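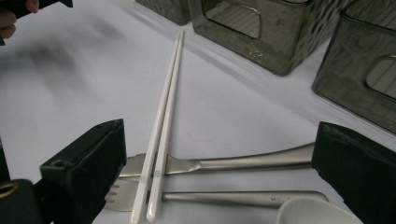
Talks and Workshops
25/10/2020
By Annelies Koster
9 min read

Speaker notes: Sorting the cutlery 3,796 times

(Long version. The spoken one runs a bit shorter, skip anything in brackets if the clock is bad.)

Slide 1. Hello

Say hi, say my name, say thanks to Shahnaz Akanda for the invitation and for fixing the projector cable. I work on the Stenulico project, and for most of this year my job has been picking up forks. I love it. I want people to leave wanting to go home and pick up a fork slowly and look at what their fingers do.

Ask for hands: who has trained a model on data they collected themselves? Who would do it again? (Wait for the laugh, then go on.)

Slide 2. What we wanted

A tabletop system that clears and sorts small kitchen things. Forks, spoons, chopsticks, into bins. We wanted it to learn from people doing the job, with the gripper in the person's own hand and the camera riding along on it. No robot arm in the room while we collect. You hold the tool, you squeeze, you put the fork away, and the recording has the view and the finger opening at every moment.

The part I still find wonderful is how fast people get good at it. Mirsad Begović had never touched the thing before September and by his second afternoon he was quicker than me. I've been doing this since the tool was held together with tape!

Slide 3. The target

We set ourselves 4,000 examples. One example means one full go: start with things on the table, end with them sorted. We stopped at 3,796 and I'll get to why.

Don't read the table on this slide out loud. Just point at the bottom row.

Slide 4. Crossed things

This is the heart of the talk, so slow down.

If you lay every fork out flat with space around it, you get lovely clean recordings and a system that falls apart at a real sink. Our first 557 examples were like that. Neat as a hotel drawer. The first policy we trained on them did very well on neat tables, and then Tineke Bosman walked up and dropped two chopsticks across a fork and it just hovered there.

So we started crossing things on purpose. Chopsticks over forks is my favorite layout and I will happily talk about it all evening. The sticks are on top, so they should go first, but they're thin and smooth and they roll. Grab for both and one gets away. Go for one and your finger nudges the fork underneath, the fork turns a little, and now the second stick is lying at a new angle. Every small touch changes the next decision. A person handles this without thinking, and what they do is right there in the recording: a little pause, a tilt of the wrist, a gentler squeeze.

Two forks side by side is another good one. Close together and pointing the same way, they look like one wide object from some angles. People open the fingers wide, come down over one handle, and close late. We had never told anyone to close late. They all did it.

(Bracket: white chopsticks on a white table. Very little contrast, lots of shine. Keep them in! Anouk wanted to swap the tabletop for a dark one and we argued for a whole lunch. We ended up with both, and I was wrong about how much the dark one would help.)

Slide 5. Instructions we gave people

Put up the card exactly as it hangs on our wall:

Start with the fingers open.
Look at the whole table before you move in.
Top item first.
One item per squeeze, or two if they come up together by themselves.
If you drop it, pick it up again and keep recording.
Say "done" and hold still for a breath.

The fifth line is the one I'd fight for. Our early version of the card said to stop and restart after a drop. We threw away so many good recoveries that way. Once we kept them, the system started trying again when it fumbled, and the first time I saw it do that I yelled loud enough that people came in from the hallway.

Slide 6. Setting the table between goes

Resetting is half the work. Plan for two people, one on the gripper and one laying things out, and swap often. The person resetting gets bored and starts making patterns. Anouk Desmet's layouts always leaned to the left. Mine had the spoon near a corner almost every time, which I would have denied until she plotted it.

What fixed it was a deck of cards. Each card names the items, a rough angle, and what lies on top of what. Shuffle, draw, lay it out badly on purpose. We have 200 cards now and Maes, the group next door, has borrowed the idea for laundry.

Leave hands and fingers in the picture when they happen to be in there. Same with smudges, cup rings, shadows from the bins. We spent two weeks wiping the table between goes and I'd like those two weeks back. A kitchen table has marks on it.

Slide 7. The bins

Short slide. Ours are see-through and gray, and I wanted something easier. Tinted walls let a blurry bit of the inside show, and the system can mix that up with things on the table. What helped was moving the bins every few goes. Far edge, near edge, in a row, pushed apart. After that it looked for the bin itself and stopped heading for the spot where the bin used to be.

(If someone asks about depth sensing: we don't use it on this tool. Happy to talk at the break.)

Slide 8. Why we stopped short

Pellwood, who lent us the room, needed it back. Simple as that! But we had also been testing as we went, and the last stretch of neat layouts wasn't changing much. The crossed ones still were. If I had one more week I would spend all of it on piles.

Slide 9. What went wrong

Be frank here, people like this part.

A loose screw in one finger pad, for a day and a half. The grip drifted and we didn't catch it until the spoons started slipping. Check screws every morning.

We let people choose their own speed and then one very fast person made up a big share of the data. Lovely person, terrible average.

File names. Kerex, our labeling tool, sorts by name, and we had used three different ways of writing the hour. Tineke spent an evening on it and is still owed a cake.

Slide 10. Try it

Gripper is on the side table, forks and chopsticks in the tray. Come and do one go each. Ask Mirsad to lay the table, he makes the mean ones.

Questions. Repeat each question into the mic before answering, I forgot last time.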